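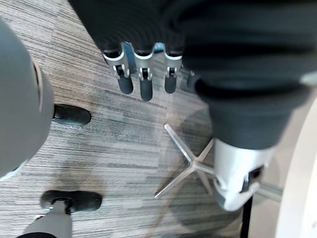 Shahnaz Gunawardena would take a plain two-jaw gripper over any hand with fingers, on the grounds that there are fewer parts to go wrong and it is easier to tell when it is shut. A lot of people who write to us feel the same way. The answers below should help you decide before you book time on the arms.

Gripper Trials at Wustodley: Frequently Asked Questions

Last updated 26 Aug 2020

What is the trial?

We are comparing hands and grippers on ordinary indoor jobs, such as picking things up from the floor, handling bags and taking hold of cups. You can send us an object you care about and we will add it to the list if it is safe to handle. You can also book a slot and run the arm yourself.

Which hands are you comparing?

Two at the moment. One is the three-finger hand with rubber fingertip pads. The other is the Bivitz parallel gripper, a two-jaw model. Both are driven by the same Nurnine controller so that the results can be compared. A third, softer gripper is on order and will be added to this page when it has been set up.

How many attempts does each hand get?

Each hand gets 50 attempts per object. We stop early only if something breaks or if the object is no longer in the same condition as when we started. If we stop early, the results sheet says so.

What counts as a success?

The object has to leave the floor, stay in the hand for six seconds and be set down inside the marked area. Dropping it inside the area by accident does not count. A grasp that works after a second try in the same attempt is marked as a retry and kept in its own column.

Why is there a cover over part of the arm?

The cover keeps cables and joints from catching on bags, sleeves and furniture. It costs a little bit of reach when the wrist is bent all the way back. If your job needs the full bend, tell us when you book and we will check it first.

Can the hand reach under a chair?

Usually, if the legs leave enough room for the wrist as well as the fingers. People tend to measure the gap for the fingers and forget the wrist. Chair bases on casters are harder because the chair can roll when it is touched. We do not lock the casters or hold the chair still, and a bumped chair is noted in the comments column.

How do you handle bags and thin plastic?

Slowly. Thin plastic folds and shines, and both of those things make it hard for the camera to find an edge. We have had the best luck coming straight down on the gathered part of the bag and closing on a good handful of it. Going in from the side mostly pushes the bag along the floor.

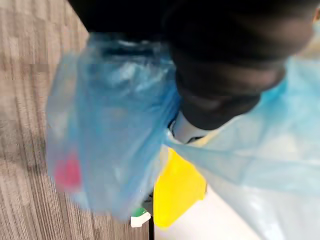 Once the hand has closed, we wait a moment before lifting so that the controller gets a steady reading. A bag with something in it will swing if you lift too soon, and a swinging bag is more likely to snag on whatever is next to it. Kasun Howlader set the lift speed we use now. It is slower than the default and we ask that you leave it alone during a booked slot.

Do you use the same settings for hard objects?

No. Cups, boxes and tools get a lighter closing force and a faster lift. The settings for each group are printed on the sheet by the controller. Write down any change you make, even a small one.

Where is the camera, and does it matter?

It is mounted at the wrist. A wrist camera gives you a close view of the fingertips but it moves with the arm, so fast moves come out blurred. In our first round we threw out 67 attempts where we could not tell from the video whether the grasp had held. Thilini Karunaratne now adds a short pause before each grasp, and that has helped.

How do you approach a metal cup?

We bring the fingers in beside it and then close. Shiny metal can give bad depth readings, so we do not rely on the camera alone for the last bit of travel. If the cup tips over, the attempt is a fail and you reset it by hand.
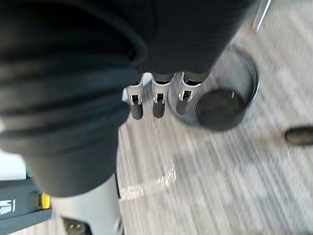 Three-finger hand next to the metal cup.

Does the type of floor change the results?

It can. Light objects slide more easily on a smooth floor than on carpet, and glare on a smooth floor can confuse the camera. Note the floor type on your sheet.

Can I bring my own gripper?

Yes, if it fits our mounting plate or you bring an adapter. Send the weight and a drawing in advance. Allow an hour for fitting before your slot begins.

Where can I get the results?

The full table has 206 rows so far and is sent out by email on request. Ask for Rezaul at the Wustodley desk. Raw video is available too, but the files are large and you will need to bring a drive.

Who do I contact about a booking?

Write to Asanka Kanagaratnam with your object, the hand you want to use and how long you need. Bookings for the rest of August are full.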